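Speaker notes: "Mending on purpose" (Pindelen community hall, evening talk)

11 min read
23 shares · 6 comments

Hello hello. Wait for the chairs to stop scraping. Thank the hall for the heaters.

Start with the jumper. Hold it up, say nothing for a bit, let people see the elbows. Then: I've worn this jumper every winter since I moved to Ustarstead and there's more darning in the left sleeve than there is sleeve. My mum knitted it in a colour she called mushroom and everyone else calls porridge. It's been through a campfire, a ute door and a dog. I love it to bits, and bits is nearly what it's in.

So I want to talk tonight about mending by hand. Plain mending, the sort you do in front of the telly with the lamp dragged over. I'm no tailor. I failed textiles at school (the pencil case, don't ask) and everything I know I learnt from doing it badly on my own clothes and then less badly on other people's.

[Pass the first bag of samples along the front row. Remind them there are pins in it.]

How I got started. I had a pair of work trousers, good heavy cotton, and the pocket ripped down the seam. I took them to the alterations place in town and they quoted me more than I'd paid for the trousers, which is fair enough, it's their time. But I went home cross and sat down with a hotel sewing kit. You know the ones, six colours of thread wound on a bit of card and a needle you could lose in a carpet. Took me all evening. It looked like a caterpillar had been run over. And it held! It held for years, and those trousers only went in the rag bag when the seat gave out, and that was the trousers' fault.

What I want people to take from that story is that ugly holds. If you've got a rip and you've got a thread, shut the rip. You can be fancy next time.

Now the kit. Tip the tin out on the table, people like the tin.

Needles first. Most people own one needle and it's the wrong one. For shirts and sheets you want something fine, for denim you want something with a bit of spine to it, and for wool you want a blunt darning needle with a big eye so it slides between the yarns and doesn't split them. I buy mine in mixed packets and I chuck them when they go rough. If it squeaks going through the cloth it's had its day.

Thread. I use Bisgaard cotton for nearly everything because the shop round the corner from me stocks it and I'm lazy. Anything decent will do. What you don't want is your nan's old reel from the back of the drawer, lovely as it looks. Give it a tug. If it snaps with no effort in your fingers, it'll snap on your knee at the bus stop. Keep the old reels for display, I've got a whole jar of them on the windowsill.

Length of thread! Big one. Fingertips to elbow. Everybody cuts it too long because they can't stand threading the needle twice, and then they spend half an hour picking out knots and saying words. (Pause for laugh. If none, carry on, it's cold.)

Scissors: small, sharp, hidden from your family. If someone in your house has cut wrapping paper with your good scissors you have my full sympathy.

A thimble if you can bear it. I couldn't for ages and then I did a canvas bag and put the eye end of the needle straight into my finger, and now I can bear it.

[Second bag goes round. This one's the wool. Warn about the moth hole, it's been in the freezer, it's fine.]

Right, the actual stitches. I'm going to talk about three and we'll have a go at one.

Running stitch is in and out, in and out, the one you did in kindy with a shoelace and a bit of card. Good for tacking something in place, good for a patch that isn't going to cop much strain. Fast. Pulls straight out if you don't finish it off properly, so finish it off properly. A couple of tiny stitches on the spot, through the loop, snip.

Backstitch is my workhorse. One forward, half a step back, so every stitch overlaps the one before. It's slow going and it's as near as you'll get to a machine seam by hand. Crotch seams, armpits, pockets with phones in them. Backstitch the lot.

Whip stitch goes over and over the edge, for closing two folds together. Cushion covers, the gap you left in a stuffed toy. I did a stuffed wombat for my niece's birthday and whipped the tummy shut at midnight with the wrong colour thread and she thinks it's his belly button.

Spacing. People always ask how far apart and I always say about as far as you can be bothered, and then I get told off, so tonight I'll be responsible. Closer for thin cloth, wider for thick. Even if you can manage it. The same distance in from the edge on both sides matters more than how tiny they are. If you take a big bite on one side and a little one on the other, the seam puckers and it'll pucker forever.

And tension. This is the bit I can't teach with words, you've got to feel it. Pull until the two edges meet and then stop. Beginners haul on it like they're starting a mower. The cloth bunches up and you get a ridge, and the ridge rubs, and then you've got a second hole right beside the first. Let the edges kiss. I know it's a soppy way of putting it, but say it to yourself while you sew and you'll see.

[Check time. If it's past 7.40 skip the zip story.]

The zip story. I once took apart a Werik rain jacket to replace the zip, feeling very clever, and got it all back together with the new one sewn in upside down. Didn't notice until I went to put it on. The pull was at the neck, so it closed from the top, like a body bag. I wore it to the shops like that once just to get my money's worth, then unpicked it over a long weekend. Moral: pin it, try it on, then sew.

Stitching as a bigger thing, just for a few minutes. I get a bit carried away here so someone wave at me.

I love that the same basic job turns up everywhere. Sailmakers do it, saddlers do it, bookbinders do it with waxed thread through folded paper. Someone sews footballs. Surgeons do it, and when you look at it from where we sit it's the same old problem, two edges and a length of thread and how do I get them to lie together nicely.

[Next slide.] 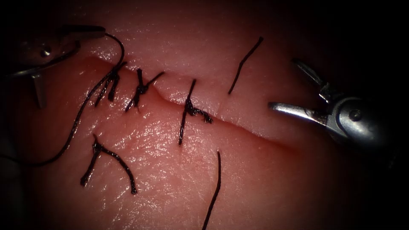
Black suture thread and a long cut in a synthetic tissue pad.

Ask the room how they'd start that one. I'd love to know. Would you begin at the end or tack the middle first? On a long rip in a bedsheet I always put one stitch in the middle, then halve it and halve it again, otherwise I get to the far end with a flap of spare sheet and nowhere to put it. It's a quilter's habit and it works on curtains too. Take two or three answers and then move along or we'll be here till supper.

Also mention the colour. Dark thread on pale stuff is exactly what I tell learners to practise with, because you can see every wobble. Save the matching thread for when you're pleased with yourself.

[Slide off. Lights up for the hands-on part.]

Practice squares. Everybody gets a square of old pillowcase with a slit in it, a needle and a length of dark thread. There are 69 squares in the box, so please take one each and don't be shy about asking for another if yours goes pear-shaped. Backstitch is the one we're doing, fold the raw edges in first. I'll walk round. Anyone who can already do it, please sit next to someone who can't, and try not to grab it off them.

While they sew, chat about visible mending if it's quiet. I'm in two minds. I like a bright orange darn on a navy sock as much as the next person, and some of the stuff people are doing is gorgeous. I do think it's made some folk scared, though, as if a mend has to be a feature. You're allowed to just fix your trousers. You're allowed to do it in beige.

Likely questions:

Can you mend stretchy things? Yes, with a zigzag or a loose backstitch that gives a little. Leggings are a heartbreaker, do your best.

What about glue? I've used it on a hem before a wedding. I'm not proud. It went crunchy in the wash.

Is it worth it on cheap clothes? I reckon so. The cheap shirt's the perfect one to learn on, and it doesn't know what it cost.

How do you thread the needle if your eyes aren't great? Needle threaders in the blue saucer, help yourselves. Or hold the needle up against something white. Or bribe a child.

Wrap up by half eight, the hall needs the floor back. Next get-together's in September and we're doing socks, so bring one with a hole in it, clean please. Pins back in the tin, and check under your chair before you take your shoes anywhere near it.

Share this · 6 comments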